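Fikwood Residence, Werville – Guest Floor Safety Inspection
Checklist and inspector's comments

Inspector: Waqas Durrani
Accompanied by: Umesh Malhotra, building operations
Date of inspection: 2026-03-15

Items are marked Satisfactory, Action Required or Not Inspected. Comments form part of the record.
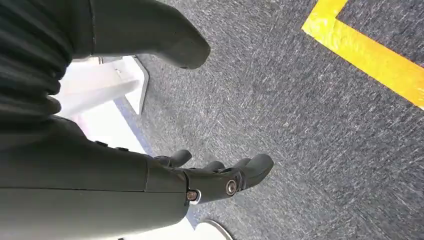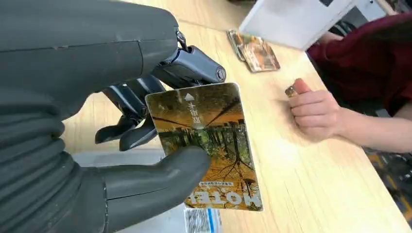 1. Corridor exits – Satisfactory
Both stairwell doors close and latch without assistance. The east door drags slightly on the threshold. Monitor.

2. Exit signs and emergency lighting – Action Required
The sign at the north landing did not stay lit on battery test. Replace the battery pack and repeat the test.

3. Fire extinguishers – Action Required
Tags current on all units except the one beside the linen room. The bracket on that unit is also loose. The same comment was entered in the previous report.

4. Guest room door locks – Satisfactory
Deadbolts and door closers tested in 10 rooms. Door viewers clear.

5. Smoke alarms – Satisfactory
Tested by Mr. Malhotra from the panel. Panel clock is one hour slow and should be reset.

6. Hot water – Action Required
Mixing valve on riser 3 is overdue for service. Mastis, the contractor, has been notified in writing.

7. Floor surfaces – Satisfactory
Carpet seam outside the elevator has been glued down. Bathroom mats present in the rooms entered.

8. Electrical – Action Required
Extension cord in use behind the ice machine. Remove. The machine is to be supplied from a fixed outlet.

9. Roof access – Not Inspected
Key not available. Mr. Adeyemi is asked to supply one before the follow-up visit.

General comments
Housekeeping carts were parked on one side of the corridor only, as requested last year – this should continue. Items marked Action Required are to be closed by the end of May. Completed work orders go to Győző Hegyi.

Filed under: Buildings & Safety / Inspection Reports
0 comments | 3 shares

Related items
Shehu Annex – Boiler Room Checklist
Stairwell Door Maintenance Log
Fire Drill Procedure for Overnight Staff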